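Budgeting for a Two-Arm Garment Handling Cell: Frequently Asked Questions
January 29, 2021 | By the Brotum Equipment Planning Desk
6 min read

These answers are for plants and labs preparing a first budget request for a two-arm cell that handles soft goods. Prices are left out, as they depend on region and on the integrator's scope. Quantities and lead times refer to the standard Brotum package.
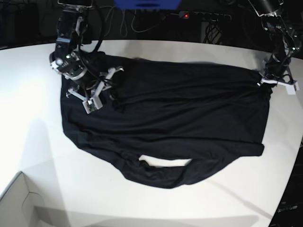
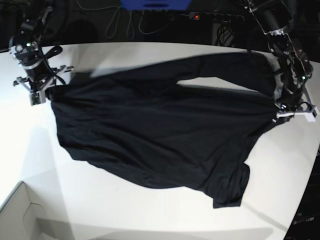
Black long-sleeve garment on a white table, gripped at two corners.

Why two arms and not one?

A garment has no fixed shape. One gripper can pick it up or drag it, but the rest of the cloth hangs or folds under its own weight. Two grippers can hold two corners and control the distance between them. If your task is only bin to conveyor transfer, price a single arm first. If the task includes spreading, folding or aligning, price two from the start. Adding a second arm later means a new mount, new cabling and a repeat of the safety review.

What should be on the equipment list?

- Two arms with matching controllers
- Two grippers, plus spare fingers
- Table and arm mounting structure
- Cameras, mounts and lighting
- Control computer
- Power distribution and emergency stop circuit
- Cable, ties, strain relief and connectors
- Sample garments for setup and acceptance

The last two lines are the ones most often missing from requests we review. Neither is large, but both hold up commissioning when they are absent.

How many spare gripper fingers should we order?

Order 16 with the first purchase if you use printed plastic fingers. Treat them as consumables and put them in the operating budget. Metal fingers last longer but cost more to change when the geometry turns out to be wrong, and on cloth it usually takes several revisions to settle.

Does the table matter?

Yes. Specify the top by color and surface finish as well as by size. Dark garments are easier for a camera to separate from a light top, and light garments from a dark one. If you handle both, budget for two interchangeable tops. A matte finish reduces glare. Leave clearance past the largest garment at full spread, sleeves included, so that the grippers can work at its edges.

What lead time should we plan for?

Arms are the long item. Place that order first and let the table, power and camera work run in parallel. For a request approved now, plan on arms on site in 3 months and allow further time for integration. Sites that close their books in November should have the purchase order released well before then, or the cost may fall into the next year.

How many trials are needed for acceptance?

Write the number into the contract before purchase. The Gonitz site used some 298 trials on mixed shirts and trousers. Fewer may be enough for a single garment type. State what counts as a failure: dropped corner, missed grasp, operator intervention, or time limit exceeded. State also who supplies the garments and who resets them between trials, as the labor is often left out of both parties' estimates.

What are the facility requirements?

A dedicated circuit is preferred. Keep the power strip and controller wiring off the work surface and within reach for service. Route arm cables with enough slack for full joint travel. Confirm floor loading only if the table and frame will be moved on casters or placed on a raised floor.

Can we lease?

Arms and controllers can be leased through Cordeiro in most regions. Grippers, tables and fixtures are sold outright. Integration labor cannot be included in the lease, so it needs its own line.

What recurring costs should be carried?

Gripper fingers, cables, replacement garments, software support and one annual service visit. Cables at the wrist flex with every cycle and should be inspected on a schedule. Labor for the person who tends the cell is normally the largest recurring item and should not be hidden under maintenance.

Is the Brokeck mounting frame compatible?

Yes, with the adapter plate, ordered separately. Check the plate revision against the arm model before ordering.

Related
Gripper Finger Materials: Selection Notes
Lease or Purchase: Worksheet for Small Cells
Writing an Acceptance Test for Soft Goods
Brokeck Frame Adapter Plate Revisions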